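Two months with the Pritodel picking kit

I said in December that I would write something about the Pritodel once I had used it enough to have an opinion. We have had it on trial for two months now, so I suppose this is it.

Pritodel is a bin-picking add-on sold by Unanis. You supply the robot. They supply the fingers, a fixed overhead camera, a small computer and the software, and you pay for the software by the month. There is a cheaper tier that handles one known part at a time and a full tier that is meant to handle mixed items. We took the full tier, as our returns come in mixed and we would have no use for the other one.

Setup took me most of a Sunday and then two evenings. The mounting hardware was fine. The calibration routine was slow and the manual for it was written for an older version of the software, so the menu names did not match. I wrote to Unanis and got a correct PDF back the next morning. It should have been in the box.

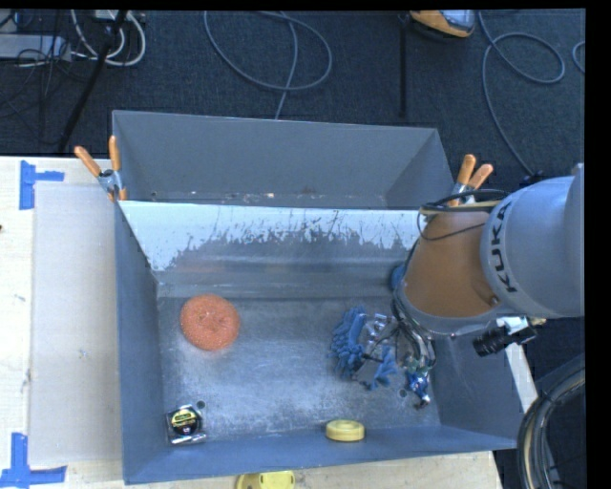

What I care about most with a kit like this is how it copes with things that have no good side to grab. A plain carton is easy and almost any product on the market will do it. My test mix is stuff from the hardware drawer and the kitchen aisle. The tape measure is a fair middle case, compact and solid, and the Pritodel picks it well as long as it isn't pressed up against a wall. The copper-coloured scrubber gives the fingers plenty to hold, but the software likes to aim for the middle and sometimes pushes it down before closing. The blue fringed thing is the hard one. The fringes spread out every which way and the software has trouble deciding where the object ends.

I ran 69 picks on the mixed set and wrote down the failures by hand. Most of them were soft items gripped too high and dropped on the way up. It tried again each time without me touching anything, and I liked that. Three times it stopped and asked for help, and the help screen is good — it shows you what it was aiming for and lets you drag the point somewhere else.

The Nellska kit we tried before this one was faster on rigid parts. It was also worse at noticing when it had missed, and it would carry nothing over to the drop point and report a success. I would take the slower one.

Things I don't like: the license check needs a network connection every morning, the finger covers wear quickly, and the logs only export one day at a time. Kazemi, who we buy our spares from, stock the covers, but they cost more than they should.

We are keeping it for another quarter on the full tier. I have asked Unanis for a longer log export and they say it is on the list.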